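Do Students Really Know How Much Detergent They Use?
Project report by Rhydian Samuel
February 17, 2024

Okay so I have to start by admitting that I picked this topic because of a ruined sweater. It came out of the wash stiff and kind of chalky, and my roommate told me I was using way too much soap. I said no way, I just fill the cap! And then we got into a long argument about caps, and by the end of it I had a project.

My question was pretty simple: when people pour laundry detergent by hand, how close do they get to the dose on the label? I also wanted to find out why they pour what they pour (habit, parents, the smell, whatever).

I did this in two parts. First was a survey that I sent around my dorm and two group chats in January, and I got 142 answers back, way more than I expected. Second was a pouring test. I sat in the lounge with a kitchen scale, a bottle of plain liquid detergent with the label covered up, and a bowl. Then I asked 30 people to pour what they would use for a normal load. I weighed the bowl before and after and wrote everything down in a notebook that still smells like lavender.

The survey answers were all over the place. A lot of people said they fill the cap to the top, and quite a few didn't know the cap had lines inside it. One person wrote "until it feels right," and I think about that answer a lot. Almost everybody said they learned from a parent, and hardly anyone had read the back of the bottle in the last year. Me included, by the way.

For background I also read up on machines that put the detergent in for you. They're common in shared laundries in some countries, and my cousin, who is studying in China, says she hasn't bought a bottle of soap since she moved. I got kind of jealous reading about it.

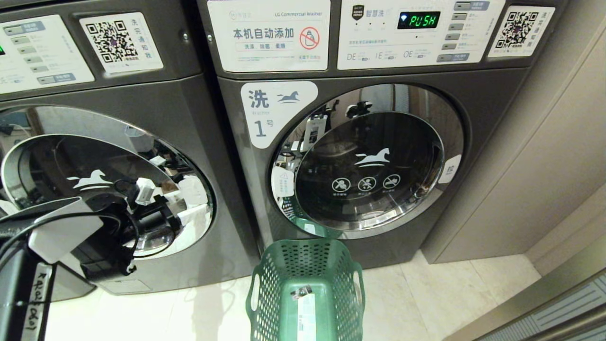
Figure 1. LG commercial washers with automatic dosing. The red symbol on the label has a line through a detergent bottle.

Back to the pouring test. Most people poured more than the label dose, and the heaviest pour was 200 grams, for one load!! The person who did it was very proud until I showed them the label. A few people came in under, mostly the ones who pay for their own detergent and try to stretch the bottle (my guess, I didn't ask that properly and I should have).

I thought people who do laundry every week would be better at this than people who wait until they're out of socks. Nope. I couldn't see any real difference between the two groups, although mine were pretty uneven in size, so please don't take that too seriously.

Some problems with my method. Everyone knew they were being watched, and a couple of people started pouring really carefully once they saw the scale. I used a bowl, which looks a lot bigger than a machine drawer, so that may have pushed the numbers up. And my bottle had a wide opening. I wish I'd tried a second bottle with a smaller cap, but I ran out of time and, well, detergent.

If I did it again I'd have people pour into a real drawer, and I'd let half of them see the label first. I'd also like to try powder, which my grandma swears by. My teacher suggested comparing hard and soft water too, but I'd need a second town for that.

Thanks to everyone who poured soap into a bowl for me, and to my roommate, who was right about the sweater. The full survey questions and my weighing table are in the appendix.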